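Trestach Home Forum > Fabrics and Furniture > Cleaning the seat of a gray sofa

pasard_home
Posts: 500

Hello all. In December I bought a used sofa with a woven gray fabric, a little green in it when the sun comes. The seat is one large cushion and I cannot take the cover off. My son throws his sports clothes on it after training and now I think the seat has a smell. How do you clean such fabric without making rings?

femusar
Posts: 2

First vacuum very well, with the soft brush, also in the seam between the seat and the side panel. Then baking soda for 2 hours, then vacuum again. I do it every month and I never had a ring.

Sproģis
Posts: 38

I do not agree about the baking soda. In a fine weave it stays inside, and you will see white dust each time somebody sits down. I would use a damp cloth with a small drop of wool soap, and wipe the whole seat from one side to the other. If you wipe only one place, you get the ring.

pasard_home

Thank you both. Here is the seat, with a red basketball jersey on it.

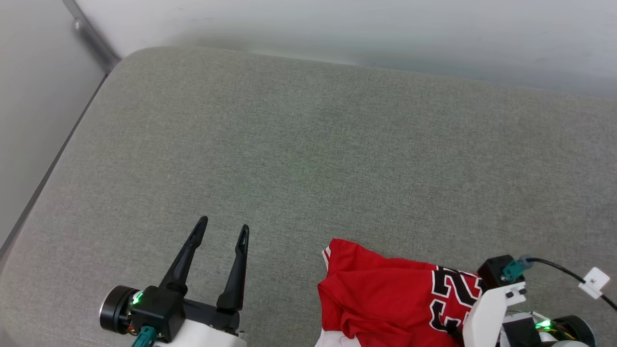

Re: Cleaning the seat of a gray sofa

femusar

Nice fabric, mine is more coarse. Maybe Sproģis is right for this one. But please test the soap first on the back side, where it stands to the wall.

I would worry more about the jersey. Red can give color when it is damp with sweat, and on light gray you will see it forever.

Sproģis

Modern jerseys are polyester and they almost never give color. I washed red ones together with white towels for 2 years and nothing happened.

femusar

Then you were lucky. My towels became pink after one wash. It was a cheap jersey, I admit.

pasard_home

I tested the soap on the back side and the color of the fabric is the same after drying. Tomorrow morning I will do the whole seat. I also put a basket next to the door for the sports clothes. Does somebody know if I can use a hair dryer after, or must it dry alone?

Sproģis

Only cold air, and open the window.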